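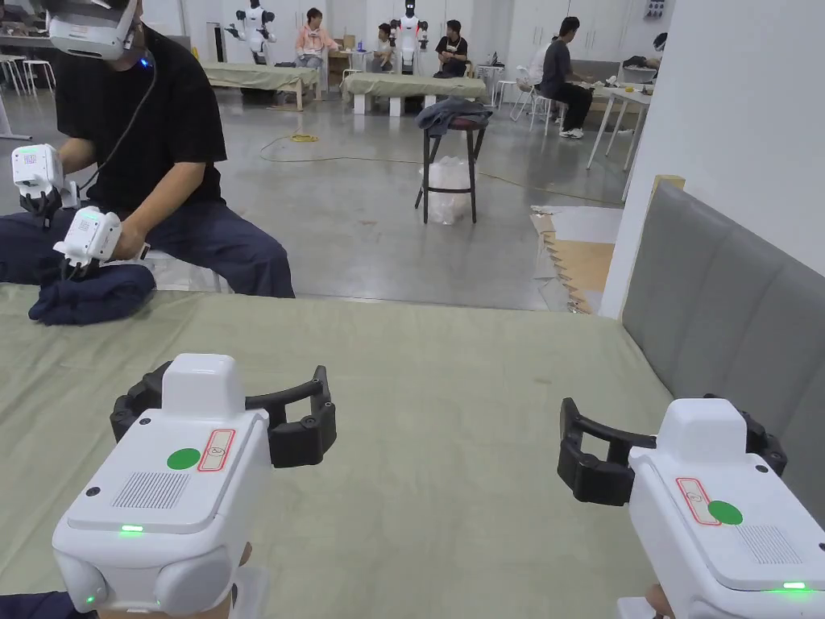
Home Topics Regions Random page Help
Search this encyclopedia Go

Tablecloth

A tablecloth is a piece of fabric laid over a table, either to protect the table from the meal or to keep guests from seeing the table. Most households own several and use one.

History

Early cloths doubled as napkins, and diners wiped their hands on the overhang. The separate napkin later relieved the cloth of this duty in theory. In the mill town of Lullham, white damask was woven for hotels until the hotels found out what it cost to launder. The town's largest mill, Vokard, had 40 looms at its peak and ended its days making curtain lining.

Sizing

The usual advice is to measure the table and add twice the drop, the length that hangs over each side. Long drops look grand and end up in people's laps. Cloths are sold in set sizes that match few tables, a problem the trade has long handled by calling the result "relaxed."

Color and creasing 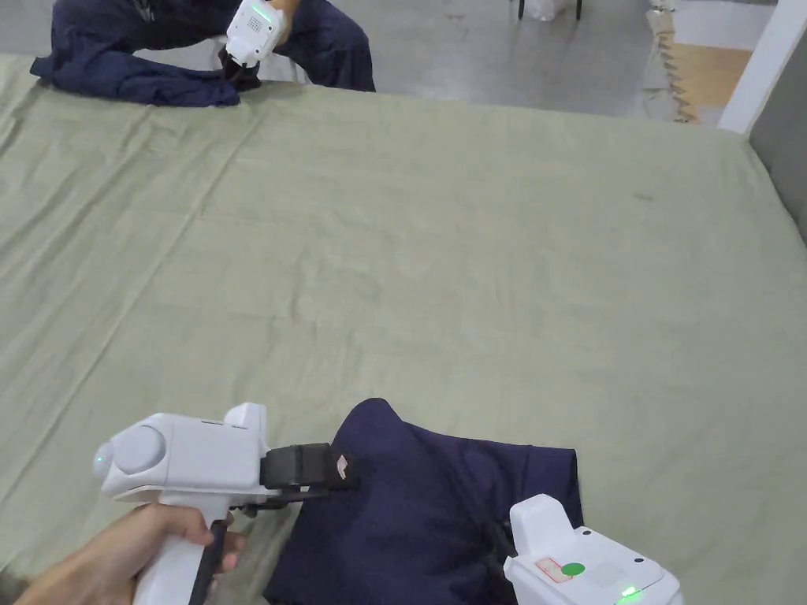 Fold lines are the main source of argument. The McIver method calls for ironing the cloth in place, over a thick pad, and is popular with people who don't own the table. The Viveck method is to spray it with water and wait. Dark colors hide wine and show crumbs; pale ones do the reverse. Patterned cloths hide both, and are often given as gifts.

Care

Linen can be washed hot and comes out of the dryer looking like a road map. Polyester does not crease much, or absorb much either, so a spill travels until it finds a sleeve.

See also: Napkin, Place mat, Table pad

Last updated in November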